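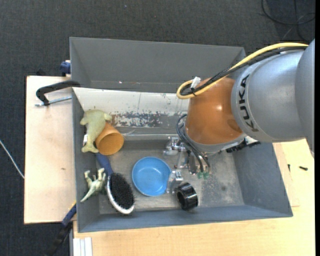 Seit April läuft bei uns im Retourenlager von Branedis die Einzelstückentnahme an zwei Plätzen automatisch. Pro Schicht gehen 700 Teile über diese Plätze, vorher alle von Hand. Die Quote ohne Eingriff lag in der ersten Woche bei 71 Prozent, inzwischen sind es 81. Der Rest landet bei Dela Owusu, früher Packerin, heute laut Stellenbeschreibung Anlagenbegleiterin. Flache, leere Schalen wie die blaue unter dem KUKA-Arm greift das System am Rand, Plüschtiere am Körper. Schwieriger sind Haarbürsten, vor allem wenn sie schräg liegen und die Borsten nach oben zeigen.

Geändert hat sich vor allem der Takt. Früher bestimmte man selbst, wann man kurz durchatmet. Jetzt kommt die Störmeldung, und ab da laufen 40 Sekunden, bis der Platz als Stillstand gebucht wird. Körperlich ist das leichter, der Rücken merkt es. Die Aufmerksamkeit ist dafür anders gebunden - viel Warten, dann sofort reagieren.

Mohammed-Awal Odoi aus der Spätschicht hat vorgeschlagen, die Begleitung alle zwei Stunden mit dem Wareneingang zu tauschen. Die Schichtleitung prüft das. Offen ist auch die Eingruppierung: Die Einweisung dauerte drei Tage, im Lohn steht davon bisher nichts.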